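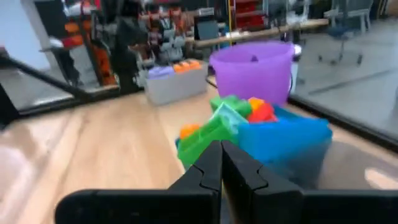
3.2 청록은 누구에게 파랑인가

이 절은 제가 쓰면서 제일 즐거웠던 부분입니다(심사위원 한 분은 너무 길다고 하셨지만요!). 응답자 426명에게 집에 있는 수납용품의 색을 전화로 말해 달라고 했습니다. 색표를 보여 주지 않은 건 일부러 그런 거예요. 표를 앞에 두면 다들 갑자기 미술 선생님이 되어서 '터키석색' 같은 말을 꺼내거든요. 저는 부엌에서 가족한테 "그 파란 통 좀 줘" 할 때의 그 말이 듣고 싶었습니다.

모인 색 이름은 표기를 정리하고 나니 21개였고, 그중 5개가 응답 대부분을 차지했습니다. 보라 쪽은 생각보다 얌전했어요. 연한 것은 '연보라', 진한 것은 '보라'나 '자주'로 갈리는 정도였습니다.
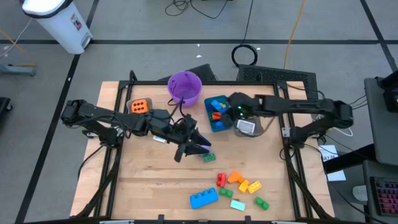
그림 2. 탁자 위의 보라색 통과 청록색 상자.

골치 아픈 건 청록이었습니다. 같은 집에 사는 두 사람이 같은 통을 두고 한 명은 '초록', 한 명은 '하늘색'이라고 하는데, 둘 다 조금도 망설이지 않더라고요. Darcy Li와 저는 녹취를 따로 부호화한 다음 맞춰 봤는데, 이 구간에서만 유독 의견이 엇갈렸습니다. 결국 12월에 기준을 다시 쓰고 처음부터 한 번 더 돌렸습니다. 번거로웠지만 다시 하길 잘했다고 생각해요.

제품명의 영향도 빼놓을 수 없습니다. Flosel 수납함을 쓰는 분들은 상품 설명에 적힌 '민트'를 그대로 가져다 쓰는 일이 많았고, Vunari 쪽은 설명에 색 이름이 없어서인지 대답이 훨씬 제각각이었어요. 다만 두 집단은 연령 구성이 달라서, 저는 여기에 큰 무게를 싣지는 않겠습니다.
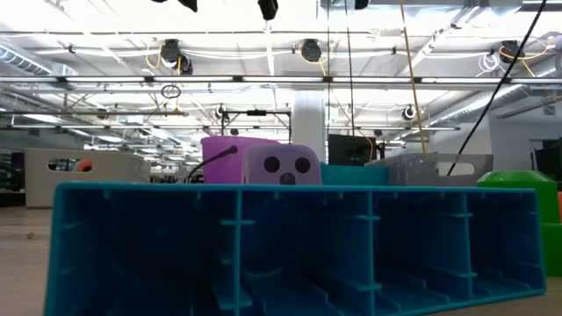
그림 3. 옆으로 누운 청록색 상자와 그 뒤의 연보라색 정육면체.

그늘 얘기도 잠깐 해야겠네요. 칸이 깊은 통은 안쪽이 어둡게 보이니까 "겉은 하늘색인데 속은 청록"이라고 답한 분들이 있었습니다. 부호화할 때는 겉면 색만 남겼고, 속 색에 관한 말은 부록의 녹취에 그대로 실어 두었습니다.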